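In Defense of the Unfolded Shirt Drawer

I gave up folding my knit tops back in March, and I'd like to make the case for you doing the same (or at least for you not feeling bad when you don't).

Some background. I grew up in a house where the shirts stood in the closet in squared-off stacks, sleeves tucked behind, collars facing out like books. My mother could do one in the air without a table. I can't, and I spent a good part of my twenties believing this was a moral problem. I bought the Lernine folding board. I watched the videos. I set up a whole system on the bed with piles by color and piles by season, and then it would be eleven at night and I'd have to move every pile to lie down!

Then we moved to the apartment on Grestton and the bedroom came with a dresser built in, deep drawers, nothing adjustable. Deep drawers eat stacks. You pull out the thing on the bottom and the whole tower slumps over, and by the second morning you're back to a heap anyway, only now it's a heap you put forty minutes into. So I started sorting by drawer and stopping there. Tees in one, sweatshirts in one, soft stuff in the big one at the bottom. Drop it in, push it shut, go have your coffee.

My sister-in-law thinks this is barbaric. Her argument is wrinkles, and for woven shirts she's right, I'll give her that one. A cotton button-down left in a ball looks like a road map. But knits are a different animal. They give. Most of mine get pulled on over my head and have relaxed by the time I've found my keys, and whatever creases are left are nothing anyone at work has ever mentioned.
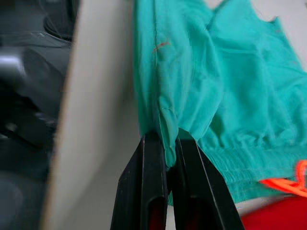 Do soft knit clothes need to be folded at all?

Most everyday ones can go into a drawer loose, as long as they're fully dry and the drawer isn't jammed so full that you have to lean on it. Heavy sweaters are better off laid flat or folded once, and hangers can stretch the shoulders.

The part I do care about is the handling before the drawer. Give each piece one good shake when it comes out of the dryer. Turn the sleeves right side out. Run a thumb along the seams while you're at it, that's where the trouble starts, and if there's a loose thread, snip it and please don't pull. I pulled one on a gray cardigan from Montes and opened up the whole underarm. That whole routine takes me 17 minutes for a full basket, and I've kept the time honest by doing it during one side of a record.

I do still fold towels. I fold sheets, badly. I fold the one good sweater, the Nustitz, and it gets its own corner of the shelf. Everything else is in the big drawer with its arms every which way, and I got dressed this morning in the dark without any trouble.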